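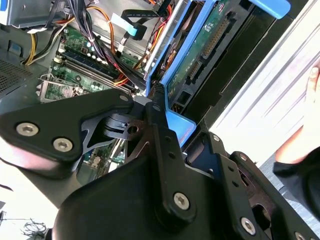
Trefor Gronow
Writer and sole editor, Stikville Notes

Blog > Around the Lake > Floatplane accident at Beddoe

A floatplane flipped on Beddoe Lake on Sunday, August 11, 2019, a bit before supper. There were 2 people in it and both got out. The pilot has a broken collarbone and the passenger was treated for cold and a cut hand. I'm putting this up because the version going around Stikville by Monday had three dead and the plane on fire. There was no fire.

I was on the Kelton side, on my neighbour's dock, and I saw the last part of it. The plane came in from the south over the narrows, the way they usually do when the wind is out of the north. It touched down, skipped, and touched again with the left float low. Then the nose went in and the tail came over the top. It didn't look fast. It made less noise than I would have expected, and after that it was upside down with the floats in the air.

Two boats got there first, one from the campground and one from the marina. The passenger was already hanging on to a float. The pilot came up on the far side, so for a minute or so we couldn't see him from shore and thought the worst. The campground boat took them both in to the government wharf, and the ambulance met them there.

The water at that spot is 13 metres deep, according to my old fishing chart. The plane stayed afloat overnight with a rope on it and was towed to the wharf the next morning. It was lifted out with a crane from Kelton. There was a smell of fuel by the boat launch, and the swimming area was closed for the day.

I don't know what caused it. I've heard a gust, a deadhead in the water and a problem with the rudder cables, all from people who weren't there. The pilot has been flying into this lake since before I moved here and I won't guess at it. The investigators have my phone number.

One practical thing. The channel markers at the narrows have been missing since March, when the ice took them out. They may have nothing to do with this, but boats are cutting straight across the landing area and somebody should put them back before the long weekend.

If you took video, please hang on to the original and don't post it until the families have said it's okay.

3 comments

Chiamaka Igwe
Thanks for this. My mother called from Calgary in tears after hearing the other version.

lakeside_don
It was a deadhead. I nearly hit one there myself in July.

Trefor Gronow
Don, if you know where it is, please let the marina know.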